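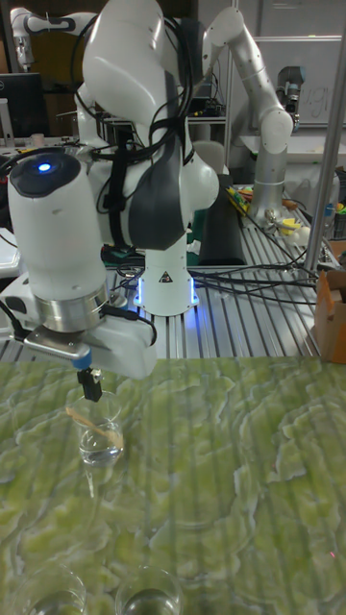 The Cemcombe Countertop Water Filter is supplied by Tillitz for offices, staff kitchens, waiting rooms and small schools that need clean drinking water without permanent plumbing work. It connects to a standard kitchen faucet by means of a diverter valve and stands beside the sink. Water is drawn directly into the user's own glass or bottle. A clear drinking glass, of the kind standing on the green marbled tabletop, is the vessel Tillitz recommends for the first draws after a cartridge change, so that any cloudiness or fine carbon dust can be noticed at once. Colored cups and insulated bottles may be used freely once the water runs clear.

Product overview

The Cemcombe unit consists of a base, an upright housing, a removable cartridge and a dispensing spout. The housing opens from the front. No tools are needed to change the cartridge, and the unit does not use electricity. All parts that come into contact with drinking water may be removed for cleaning, with the exception of the inlet fitting, which is sealed during assembly and should not be opened.

The standard cartridge contains a sediment screen and a block of activated carbon. It is intended to improve the taste and smell of municipal water and to reduce chlorine and visible particles. It is not intended to make untreated water safe to drink. Customers who draw water from a private well, a cistern or a storage tank should have the supply tested before ordering and should send the results to the Tillitz service desk with their inquiry.

What is supplied

Each carton contains:

One Cemcombe filter unit with spout
One standard cartridge, sealed
One diverter valve with two adapter rings
One supply hose and one return hose
One drip tray
One printed guide and one cartridge record card

The record card should be kept near the unit. Staff who change the cartridge are asked to write the month of the change on the card and to initial it. Warranty claims are processed more quickly when a copy of the card is included.

Placement

The unit should stand on a firm, level surface within reach of the faucet. The hoses must not be stretched, pinched behind a drawer or routed across a stove. Allow enough room above the spout for the tallest bottle in regular use, and leave the front of the housing clear so that the door may be opened fully. Direct sunlight should be avoided — algae can form in hoses that stand in strong light for long periods, particularly during holidays when no water is drawn.

The drip tray rests under the spout and is not attached. It should be emptied daily and washed with dish soap. Abrasive pads will scratch the finish and are not covered by the warranty.

First use

Fit the diverter valve to the faucet and tighten it by hand. Attach both hoses, insert the cartridge with the arrow pointing upward, and close the door until it clicks. Open the cold tap slowly. Run water through the unit for 7 minutes and discard it. Fill a clear glass and hold it against a light background. If the water is cloudy, set the glass down and wait. Cloudiness that clears from the bottom upward is trapped air and is harmless. Gray or black specks are carbon dust, and flushing should continue until they no longer appear.

Only cold water may be passed through the unit. The supply temperature must not exceed 30 degrees Celsius. Hot water damages the carbon block and voids the warranty on the cartridge. 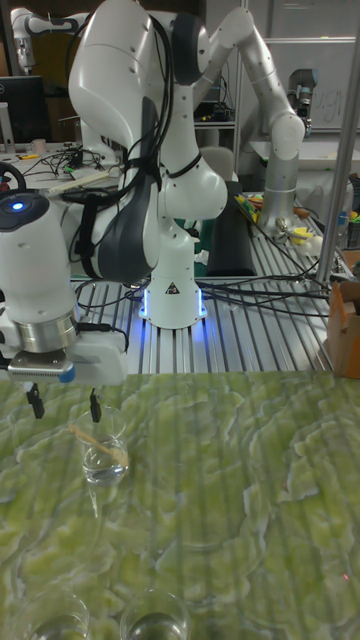
Can filtered water be left standing overnight and used the next day?

Water left in a covered, clean container in a refrigerator may be used the next day. Water left inside the unit itself should be run off for a short time before the first glass of the morning, and water left in an open container at room temperature should be poured away. Once chlorine has been reduced, standing water keeps less well than water straight from the tap.

Cartridges and replacement parts

Standard cartridges are sold singly and in cartons. The Aladwood cartridge, which uses carbon made from coconut shell, is available for the same housing and is preferred by customers who find the taste of their local supply strongly mineral. It does not soften water and will not prevent scale in kettles or coffee machines. Where scale is the main concern, Tillitz advises customers to ask for the separate softening cartridge, which must be ordered through an account manager.

A cartridge should be replaced every six months, or sooner if the flow becomes noticeably weak. Weak flow shortly after a change usually points to a folded hose or a clogged faucet screen, and both should be checked before a new cartridge is fitted. Used cartridges may be placed in general waste after draining. Unopened cartridges should be stored in a dry cupboard, away from paint, cleaning products and other strong odors.

Seals, hoses, drip trays and diverter valves are stocked as separate items. Orders for fewer than 20 cartridges are shipped from stock. Larger orders are confirmed in writing with a delivery date, and orders of 100 or more are delivered on a pallet, for which the receiving site must have ground-level access.

Cleaning and periods of non-use

The spout should be wiped daily with a clean, damp cloth. Once a month the housing should be emptied, the cartridge set aside in a clean bowl, and the inside washed with warm water and mild dish soap. Rinse thoroughly before the cartridge is returned. Bleach and vinegar must not be poured through the cartridge under any circumstances.

If the unit will stand unused for more than two weeks — over the August closure, for instance — the cartridge should be removed and discarded, and the housing left open to dry. A new cartridge is to be fitted and flushed on return. Where frost is possible, the hoses must also be drained.

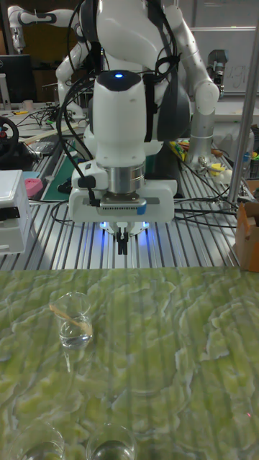

Arlindo Conceição wrote to the service desk that the drip tray was too shallow for a busy staff kitchen and that the spout went on dripping for a moment after the tap was closed, which left the counter wet by lunchtime. He asked whether a deeper tray could be ordered. Tillitz replied that the deep tray made for the Awwad model fits under the Cemcombe spout and may be ordered at the same price as the standard one. A brief drip after closing is normal as the return hose empties. A drip that continues indicates a worn seal in the diverter valve, and a replacement will be sent on request while the unit is under warranty.

Warranty and service

The housing, spout and diverter valve are covered for two years from delivery. Cartridges and seals are treated as consumable parts and are covered against faults in manufacture only. Damage caused by hot water, frost, unapproved cleaning products or cartridges from other suppliers is excluded.

Requests for service should state the serial number on the underside of the base, the month of the last cartridge change and a short account of the fault. Units should not be returned without a reference number from the service desk. Please drain the housing and remove the cartridge before packing.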